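Sep 22, 2024

Rain again, and I didn't mind it one bit. I stayed in my robe until almost noon with a pot of tea and the window cracked open, which I think is allowed once in a while when the garden is too soggy to walk on anyway.

I've been thinking about the choir all day. We have 24 of us now, which is more than the little room at Zamuvden was ever meant to hold, and last night we sang the whole of the harvest piece through without stopping for the first time. I came in early on the second page (I always do!) and the altos forgave me, bless them.
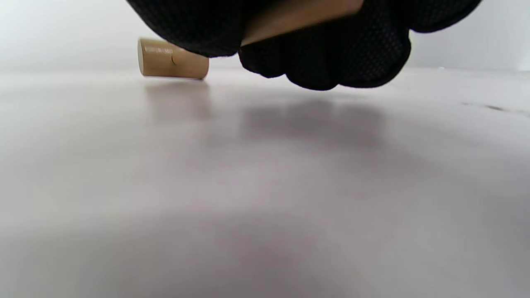 The tenor line still wanders off in the middle, and I went to bed humming it, and woke up humming it too. I wonder if my mother ever felt like this when she sang in Borkeo. She used to practice over the dishes, so quietly you had to stand right by the sink to hear, and then on the day itself this enormous voice would come out of her and fill the church up to the rafters.

Things I want to remember before they slip away:

- Pay the 50 dollars for the February trip to Govmont. I've put it off twice and I really do want a seat near the front of the bus.

- Look for the green songbook. I had it in the hall closet, or maybe the trunk - it has her pencil marks all through it and I would be so sad to lose it.

- Start the little ones on simple tunes, the kind with only a few notes, before we ask them to read anything. Something to tap on would help them hear the notes go up and down, a wooden xylophone for instance. 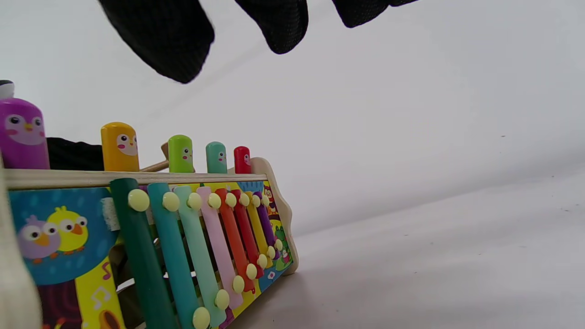
- Ask at Jin whether they still sell the honey drops, the ones in the round tin. My throat was scratchy by the last verse.

Soup for supper, and then I mean to go over page two until I can wait for my turn.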